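How a Robot Learns from a Person

A robot does not know how to tidy papers until a person shows it. At the Todik learning center, children may learn how this is done.

There are two ways to teach. In the first, a person holds the robot's arm and moves it by hand. In the second, called remote control, the person moves a set of handles, and the robot's arms copy each move. The computer saves every motion. One full try is called a demonstration.

One demonstration is not enough. Paper bends and slides, and it never lies the same way twice. For the folder task, our teacher Tülin Çetinkaya gave 105 demonstrations - each a little different from the last.

We use cookies to improve your visit. Accept | Settings

The folder task needs two arms, and each arm has its own small camera.
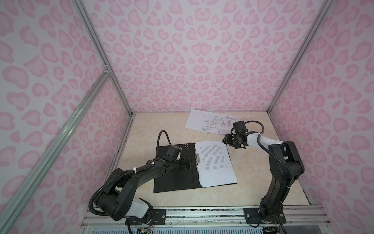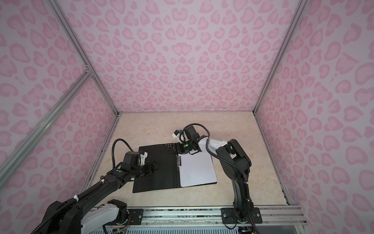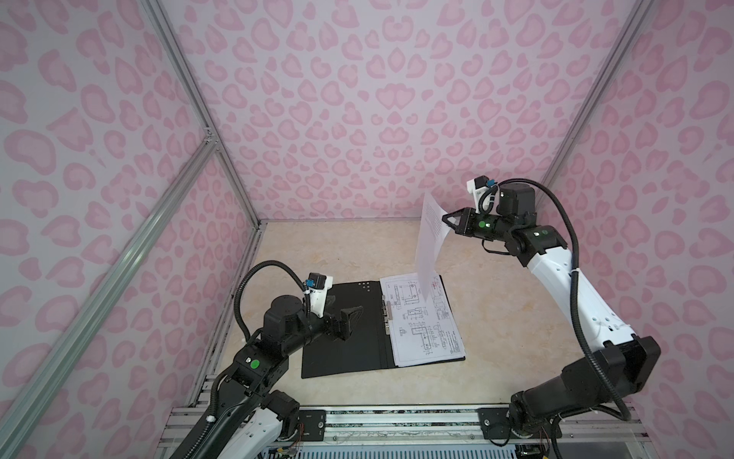 The metal clip and the paper, from a camera on the arm:
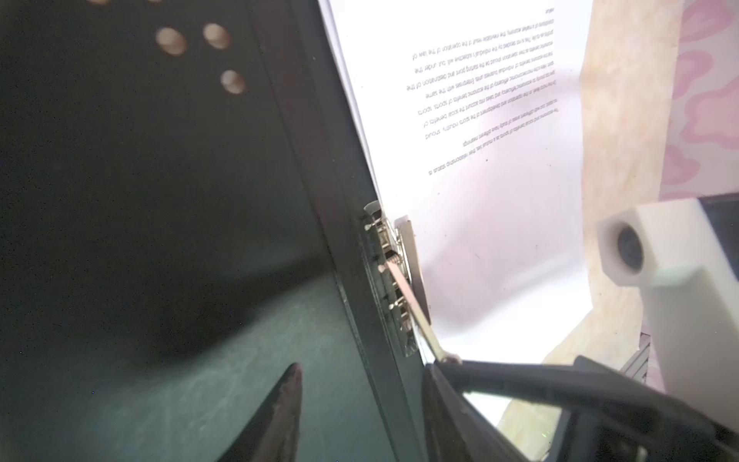 After the lessons, the computer studies the saved motions and looks for patterns. The robot then tries the task alone. When it makes a mistake, the teacher adds more demonstrations. Students age 9 and older may try the handles on Wednesday, with an adult present.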